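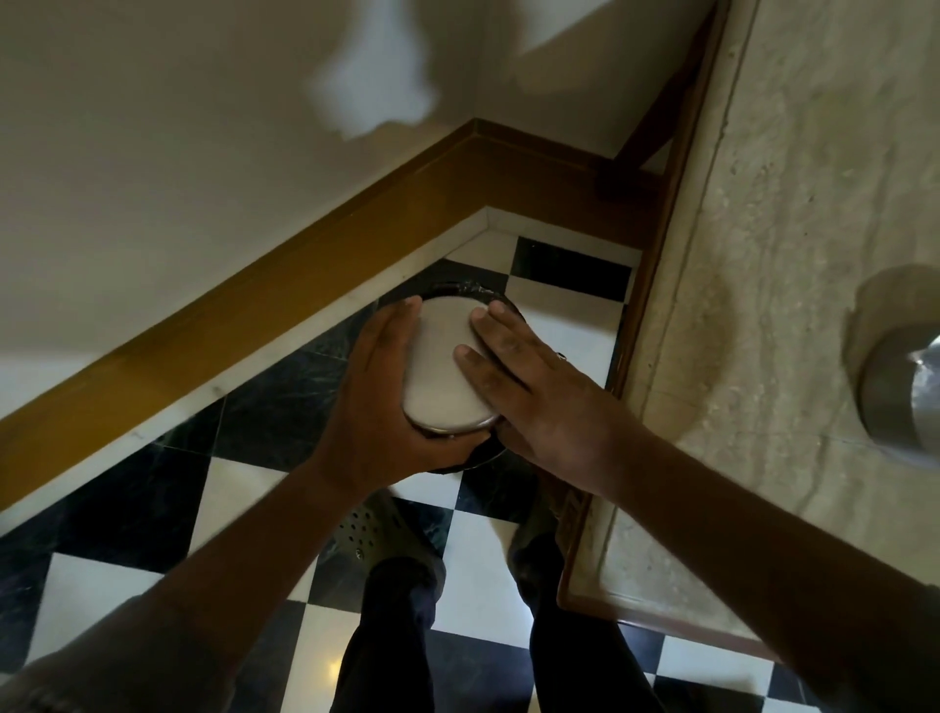

Krūmiņa House: Kitchen and Household Collection

Gallery

Krūmiņa House in Brirkum was occupied as a family residence until its transfer to the Stostetti Foundation. The kitchen, pantry and service passage were left largely as they had been in daily use, and their contents form the household section of the Foundation's holdings. The section comprises 2,107 objects, most of them plain articles for cooking, storage, cleaning and mending. Very few are signed or dated.

Handling and recording of the section began in May under the direction of Halima Rashidi, Head of Household Collections. The selection on this page was published on Thursday, June 24, 2021, and covers the kitchen floor, the storage vessels and the contents of the pantry shelves. Titles are those used in the register. Dimensions and condition notes may be requested from the reading room.

The floor and passage

Checkered floor, service passage
Large black and white tiles, laid on the diagonal. The black tiles have a faint grey-green veining and the white tiles are smooth. The same pattern continues into the kitchen, where several tiles were replaced by a former owner.

Corner, service passage
The cream-white painted wall and the beige textured wall meet in a narrow corner. The two finishes are recorded separately in the building survey, and neither is to be repainted before the survey is complete.

Threshold, kitchen side
Oak, worn to a shallow curve at the center. The screws are later than the wood.

Storage vessels

Round container with lid
Dark cylindrical body, almost black, with a flat silver-grey lid and a thin metal rim. The body and lid are registered under one number and are to be moved together, with one hand at the side and the other laid flat on the lid.

Flour bin
Painted tin, with a hinged cover. A paper label inside the cover gives the name Cestico, the dry goods supplier that served the house for many years. The label is fragile and the cover should be opened only at the study table.

Set of graduated canisters
Enameled steel, white with a blue line at the shoulder. The smallest canister has lost its lid. A saucer was used in its place and has been kept with the set.

Preserving jars
Clear glass with wire closures. The set numbers 39, of which 21 retain their rubber seals. The seals have hardened and are stored apart from the jars in labeled envelopes.

Earthenware crock
Brown glaze outside, unglazed base. A chip at the rim has been filed smooth, presumably by someone in the household, and the repair has been left alone.

Pantry shelves

Upper shelf, north wall
Baking tins, nested by size. The order in which they were found was noted before they were taken down, and they have been returned to it.

Middle shelf, north wall
Preserving jars after cleaning. The shelf paper dates from an earlier arrangement and shows the outlines of square containers that are no longer in the house.

Lower shelf, north wall
Crocks, a colander and two enamel basins. Heavy articles remain on this shelf under the Foundation's handling rules.

Shelf edging
Cut paper, scalloped, fixed with brass pins. Approximate date not established. A spare roll was found in the dresser drawer and has been registered with it.

Small articles

Wooden spoons
Beech and olive wood, with one side of the bowl worn flat from stirring. Former residents distinguished the spoons used for jam from those used for savory cooking, and the register follows their division.

String tin
Contains lengths of used string, each tied in a figure eight. The contents have been neither sorted nor untied.

Recipe cards
A total of 80 cards in three hands, mostly for soups, pickles and yeast breads. Transcriptions are in preparation. Several cards refer to "the dark pot" without further detail, and the article has not been identified.

Darning basket
Willow, with a cotton lining. Kept on the kitchen windowsill and therefore registered with the kitchen articles.

Use of images

Images on this page may be reproduced for private study and classroom use with the credit line "Stostetti Foundation, Krūmiņa House, Brirkum." Publication in print or online requires written permission. Requests should give the register title of the object, the intended use and the name of the publisher.

The pantry may be viewed by appointment. The service passage is closed to visitors while the floor survey is in progress.

Related pages: Linen and laundry. Garden tools. Building survey.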